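Wotstead to decide on second pair of robot hands

Money for a second two-armed robot will be the main item when Wotstead settles its equipment budget in February. The firm, which fits out and cleans serviced offices, has had one robot at its Prandden workshop since last summer and has to say by the end of the month whether it will order another.

The work being costed is small stuff: clearing desks, dealing with desk-top bins and putting things back where they belong.
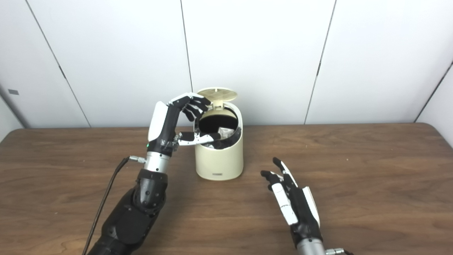
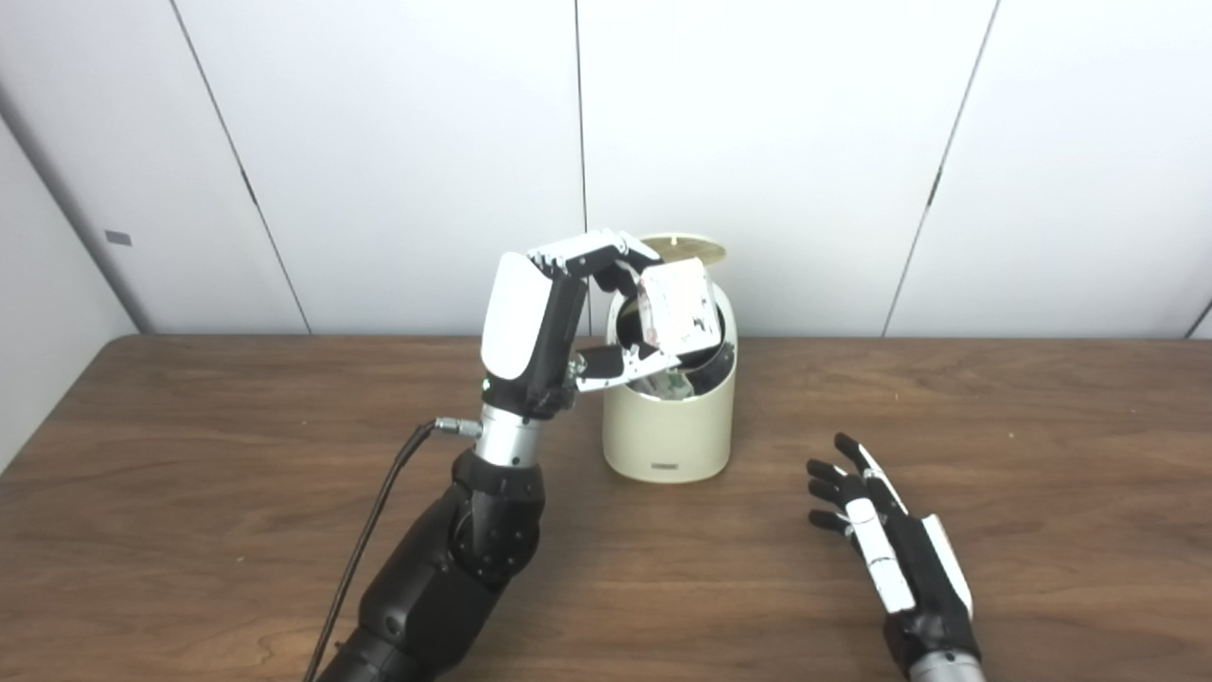
Desk bin work at Prandden, with the left hand at the bin in both pictures.

Jolene Fairweather, who runs operations at Wotstead, has put two options to the directors. The first is to buy a second robot outright, with arms and hands of the same make as the present one. The second is to keep the single robot, spend less, and put the difference into spare hands and a longer support contract with the supplier, Acharya.

Her paper favours the second option for this year. It says the arms themselves have given little trouble and that most of the lost time has been down to the hands. Fingers have more joints than any other part of the machine and take most of the knocks. When a hand goes away for repair the robot stands idle on that side, and a good deal of bench work needs both.

"If we buy another robot and no spares, we could end up with two machines waiting for parts," she said. "I would sooner have one that is working every day."

Acharya has quoted a repair time of 9 working days for a hand sent back to it, not counting carriage. Wotstead's own records for the past year show 8 repairs in all, several of them for worn fingertips, and the paper asks for tips to be kept in stock and changed on site. Staff would need a day's training for this. Cables and connectors are also on the list, as they are cheap to hold and slow to arrive.

The budget is split so that 95 per cent of it goes on named items with a written quote behind each. The remainder is held back for small purchases such as bins, liners and tape. Last year those were bought out of petty cash, and it took until autumn to work out what had been spent.

Bevan Tuhiwai, the workshop manager, would prefer the second robot. He said bench time was already booked in half-days and that anyone wanting to try a new job had to wait for a gap. With two robots, one could be left set up for bin and desk work while the other was used for trials.

"We lose an hour each time we change the bench over and then change it back," he said. "That hour doesn't show up in a repair bill, but we pay for it all the same."

He has asked for changeover time to be added to the figures before the directors meet. He also wants the price of a second bench and the electrical work included, which the first draft left out. The present bench stands against the panelled wall, and another of the same size would mean moving the storage racks to the far end of the building.

Software is the other open question. Wotstead uses a planning package called Brirnico to book jobs and log faults. Its licence is charged per robot, so a second machine would double that line. Ms Fairweather said she had asked for a price covering a whole site and was waiting for an answer.

Leasing was looked at and dropped. The terms offered ran for longer than the directors wanted, and damage to the hands was not covered. A used machine was also considered, but the one on offer had an older type of wrist which would not take the hands Wotstead already owns.

Whichever option is chosen, the paper asks for three things to be written into the order. Acharya would have to give a delivery date for each part, supply drawings for the wrist fittings, and agree a fixed price for fingertips for the length of the contract. Delivery of the first robot was held up when the arms arrived ahead of the hands, and the firm paid for storage in the meantime.

The directors will hear from both managers on Tuesday at the Prandden site. If they go for spares and support, the order can be placed straight away from the current budget. A second robot would need a further vote, and payment would be made in two parts, with the balance due once the machine had been set up and checked.

Staff who want to comment on the plans can send a note to Ms Fairweather before the meeting. Bench bookings are not affected for the time being.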